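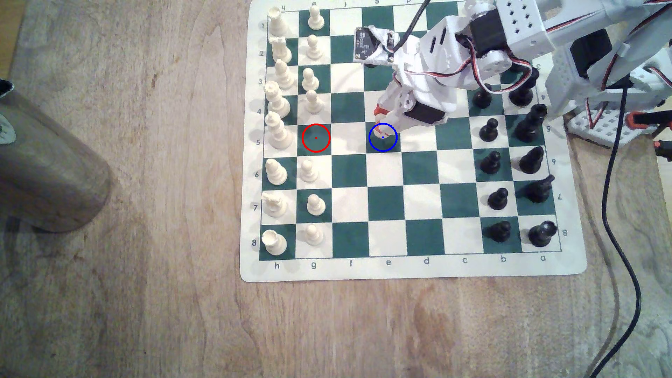 Vinyl board, h-file on the left, white rooks on ranks 1 and 8.

Clulton Club Games: README

Hi! I'm Mimoza Radonjić, and this folder is where I keep the typed-up games from the Clulton chess evenings. We play on Tuesday nights, mostly slow games, and for years the scoresheets went straight into a shoebox. In January I brought the shoebox home and started typing. What you've got now is 200 games in PGN format, plus a little spreadsheet that says who played whom and what opening they thought they were playing (more on that below, because oh boy).

What's in the folder

games.pgn is the big one, all 200 games in a single file. Any chess program should open it.
players.csv has one line per player, 44 of them, with the short code I use in the game headers.
openings.csv has the opening the players wrote on the sheet next to the one I'd give it.
notes.txt is me thinking out loud. Read it or don't!

How I typed them up

I did every game by hand, playing it through on a board as I went. If a move was illegal I went back to the other player's sheet, and if both sheets were nonsense I stopped the game at the last move that made sense and put "truncated" in the comment tag. Please don't read a truncated game as a resignation. The result tag is still whatever the players signed for.

Kamala Sastry checked the first batch and caught a lot of knights going to the wrong square. My fault completely: I kept writing Nd2 when both knights could get there and forgetting to say which one. Those are fixed in version 2. If you downloaded the folder before that, grab it again.

A few sheets from the away match at Wuseck are in the old descriptive style (P-K4 and so on). I turned them into regular notation and left the originals in notes.txt, so you can tell me if I got one wrong. Caradog Rees writes everything that way and his sevens look like ones, so his games took me forever.

About those openings

People are very hopeful about what they're playing. There's a whole run of games marked "Sicilian" where Black never touches the c-pawn. I left the players' column exactly as written, and if you want to sort by opening, use my column. I'm a middling player at best, so corrections are welcome, especially in the Queen's Indian stuff, where I was mostly guessing.

Stuff that's missing

No clock times. We didn't write them down.
No ratings. Half of us don't have one.
No blitz. Geetha Reddy has a notebook of blitz results, but only the scores.
The Heven match. Two boards are in, and I'm still waiting on the other sheets.

Names and permission

Everybody in players.csv said yes to being listed. A couple of people asked to go by initials, so please leave them that way if you share the file.

Using it

Take it, copy it, teach from it, laugh at my endgames. I'd love a mention of the Clulton evenings if you post any of it. Spotted a mistake? Send me the game number and the move number, and I'll put it in the next update. Hildegard Rathjen has a second shoebox, so there will be one.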